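I have wanted a proper bread basket for years, and I kept not buying one because the nice ones were always too deep. You put four rolls in and they vanish to the bottom! Then last week I wandered into Kivavstead looking for a lampshade (still no lampshade) and walked out with a shallow orange one. 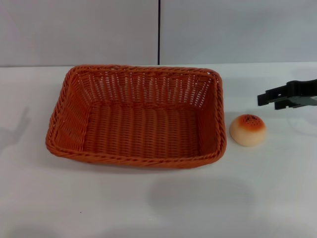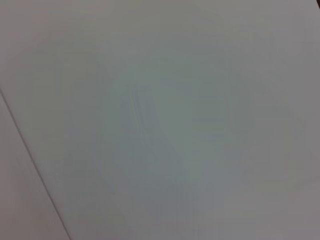
The color is what got me. My kitchen is very white, and I'm told it has all the charm of a dentist's office — thank you, Séverine — so a bit of warm terracotta does a lot of work. I also love the rope-looking edge, and the rounded corners mean I can swing it onto the table without taking out a water glass.

Now I have to decide what goes in it. Teodor thinks it should be a fruit basket, but he eats one banana a month, so he doesn't get a vote. I'm sticking with bread. I want to line it with the blue checked napkins from my aunt, if I can find them, and have it out for soup night in January, when there will be nine of us and never enough rolls.

I'm planning on the seeded ones again. Last time I brushed the tops with egg twice and they came out much shinier, so I'll be doing that from now on. If you have a roll recipe that's still soft the next day, please send it my way!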